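Review: Plava two-arm table cell, seen at the Tundthorpe open day

Posted Sat 29 June

I should say up front that I went to the open day mostly because my sister-in-law had a spare ticket and there was a promise of lunch. I've been reviewing kitchen tools and small commercial gear on this site long enough that people send me invitations to all sorts of things, and I usually turn down anything with the word "automation" in it. But Tundthorpe is a pretty drive, my dishwasher repair had been put off again, and I'd been curious about Plava ever since a reader wrote to me back in April asking whether their table cell would ever make sense for a catering business. (She runs a hall that does weddings, and she would dearly love to never sort silverware again. I sympathize!)

So off I went, and I'm glad I did, although I came away with a longer list of questions than I'd brought.

The open day is held in one big room with tape on the floor to show you where the work areas are, and you wander from table to table at your own pace. I liked that. So many of these events march you around in a group and hurry you past the one thing you wanted to see. I was there for the better part of four hours, with a break for the lunch, which was a very decent potato soup and a roll, and at least half of that time I spent standing beside the spoon table.

Yes, spoons. The demonstration I'd come for was sorting spoons into trays by type, and if that sounds dull, I can only tell you that there was a knot of us there who couldn't leave it alone. Anyone who has stood at the end of a banquet with a bus tub full of mixed flatware will understand.

What Plava is selling is a pair of arms on a table with a soft mat on top, and a workstation next to it to run the thing. You bring your own trays and your own utensils. The man looking after our table, Yhon Taipe, was patient with everybody, including the gentleman who asked him three times whether it could do forks. (It can, he said, but you have to teach it forks, and teaching takes a while.)
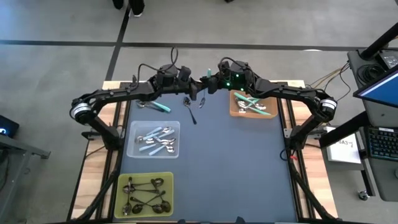 Page last changed: Sat, see date at top

My first impression was how reasonable the size is. I'd imagined something behind a cage in a factory, and what I got was a table. The two arms come up from either side and reach in toward the middle, so the mat stays open to work on, and from where I was standing I could see all three trays at once: the clear one with the pale blue handles, the orange-brown one with the teal handles, and the yellow-green one full of dark spoons with a bronze look to the bowls. I have a set of flatware a lot like those dark ones at home and it shows every fingerprint, so I was pleased to see somebody else putting up with it.

I'll go through what I liked and what I didn't, the way I would for a stand mixer.

The reach is good. With an arm on each side, neither one has to stretch clear across the table, and when they meet in the middle they come remarkably close together. I kept bracing for a bump and I never saw one while I was there. The movements are slower than I'd expected, slower than I am by a long way, but smooth, and there's something soothing about it. One lady near me said it was like watching somebody knit.

The mat is a nice touch too. It's a deep blue, and silver spoons stand out well on it, which helped me follow along and I imagine does the machine no harm either. I asked whether it wipes down and was told yes, with a damp cloth, though I'd want to live with it for a month before I promised you anything about tomato sauce.

I also liked that the grippers seem to cope with a messy pile. The spoons weren't laid out in neat rows for our benefit, they were heaped and crossed over one another in the trays just the way they'd land if I'd dropped them in myself. Some of the smaller demonstrations elsewhere in the room had everything lined up like a place setting, and I trusted those less.

Now for the grumbles. The cables! There are loops of black cable over the joints of both arms and more trailing off the side toward the equipment, and in a working kitchen, with steam and wet aprons and teenagers carrying sheet pans, I would want every inch of that tucked away. Yhon told me a covered version is planned. I'll believe it when I can wipe it.

Then there's the space beside the table. The table itself is modest, but you also need room for the monitor, the keyboard and a cart, and the brochure photograph is awfully coy about that. My reader with the wedding hall has a prep room the size of a generous closet, and I don't think it would go in.

And the teaching. For each new kind of utensil somebody has to sit down and show it what to do, over and over. The sheet they handed out suggests 104 practice runs for one new item, and I'm afraid I laughed out loud. I could train my nephew in 10, and he's not a listener.

For comparison, I saw the Valderrama sorter last year. It's a belt and a chute, quicker and much louder, and it scratched a spoon of mine that I had lent to the cause. The Plava handles things far more gently. If you own nice flatware, that counts for a lot.

Would I buy one? For a home, goodness, no. For a small caterer, not this year. For a big kitchen with a quiet back room and a person on staff who enjoys fiddling with computers, I'd tell them to go and ask for a demonstration and to bring their own spoons, a whole bucket of them, dirty ones included if they'll let you.

The open day comes to Nondon next, and I'm told there will be forks.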